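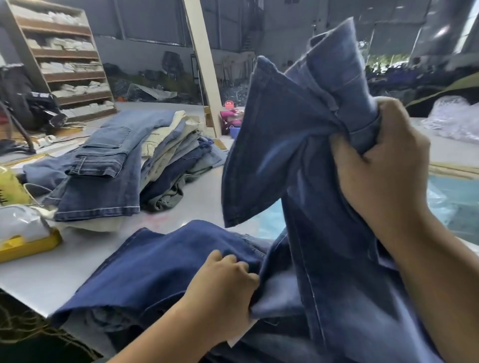

Amerley Agyeman wrote in after the last gallery to ask why the dark jeans can't simply go in with the light ones, as they all end up in the same shipment anyway. New dark denim rubs off color, especially on beige and cream, so at the Hanville finishing room the two are sorted apart as early as possible. Pale trousers go on their own pile or next to the washed blues.

This gallery covers the last part of the work on jeans before they go into cartons: sorting, labeling and folding. Cutting and sewing were in the February gallery. The order on the tables was for Dasarar, 1000 pairs, mostly one style in several sizes, plus some cargo jeans and plain trousers that came through the same week.

Sorting is done standing up. A pair is picked up by the leg and shaken out, the seams and hems are looked over, and loose threads are trimmed. Pairs that need a repair go back to sewing with a piece of tape on the waistband. The rest are folded once and stacked for the next table.

Labels for an order come printed on strips with a backing that peels away. The style number is the same on all of them and the size changes, so the sizes are separated before anyone starts sticking. Etornam Adjei sets them out from smallest to largest.

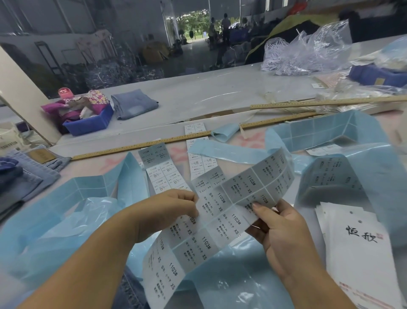
What happens if a pair gets the wrong size label? It is caught at the second check, where the sticker is compared with the size sewn into the waistband, and a new one is printed if the old one won't come off clean.

Katia Ferri does most of the second checks. She takes 6 pairs at a time, reads the sewn size out loud and turns the top one over when the six are done. Annan supplies the backing paper, and by Saturday it usually fills two bags.

Folding comes last. Legs together, seat flat, then in thirds with the waistband on the outside so the size can be read in the carton. 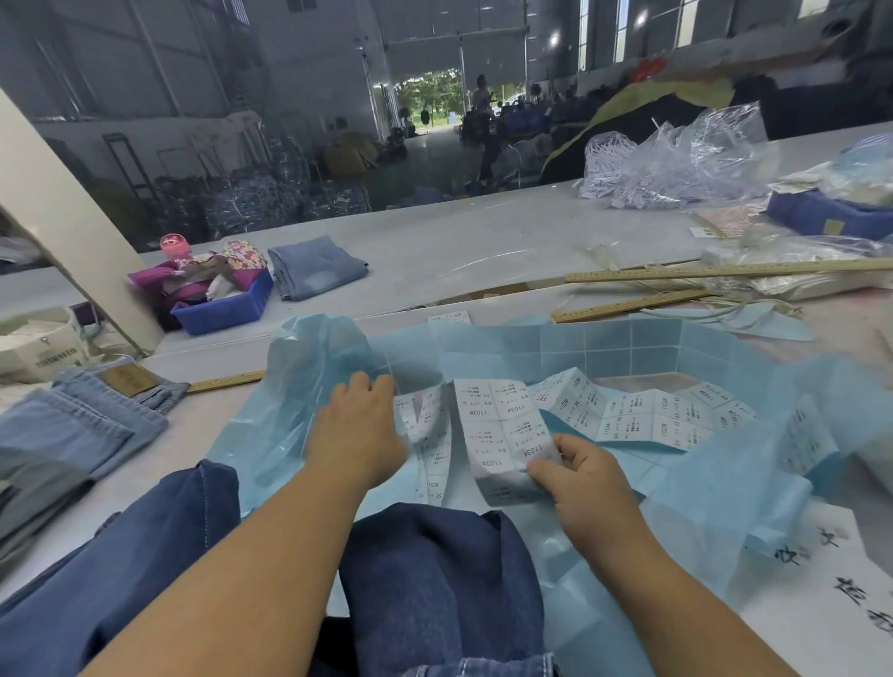 Measuring is a small job but it comes up all day. Waist and inseam are checked on 2 pairs from each size, laid flat with the front buttoned. The wooden rulers stay out on the table for this and get pushed aside when the labels are in use. Readings go on a sheet for Pekus, who ship the cartons, along with the count for each size.

Next gallery: cartons and the loading door.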